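4. Posts and wall panels

Read section 3 first. Floor has to be level before any post goes up.

1. Lay out parts. Check against the packing list, code 332.
2. Stand the back left post. Hand tight only.
3. Slide in side panel, then back panel. Don't force it, if it sticks lift and try again.

CAUTION: panel edges are sharp before the trim is on. Gloves.
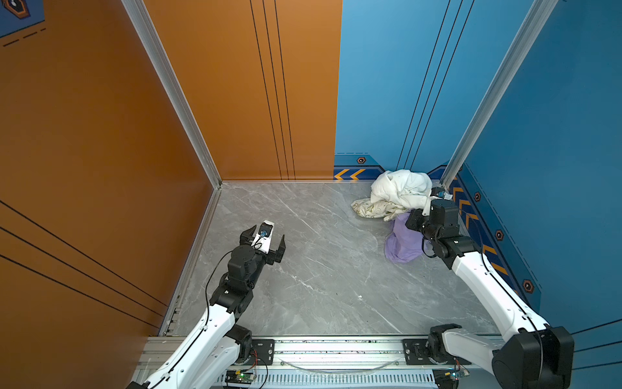 Fig. 4. Back corners with posts, orange and blue walls.

4. Same for the right side. Seperate bag of screws, marked R.
5. Now tighten everything, bottom to top. 16 screws in all.

Note: older Tronden kits have the long screws. Do not mix with the new ones, they go right thru the panel.

6. Wipe down walls. Damp cloth, no solvent. Let dry about 92 minutes before putting up any stickers.
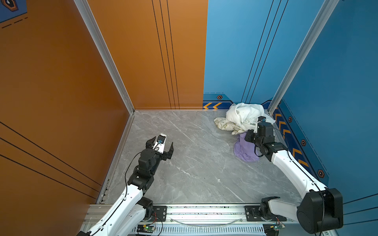
Fig. 5. Corner posts and marble-patterned floor.

7. Re-check screws after a week of use.

Missing parts: write to Gunnel Tangen, Hamport office, give the packing list code. Spare trim is order no. 400.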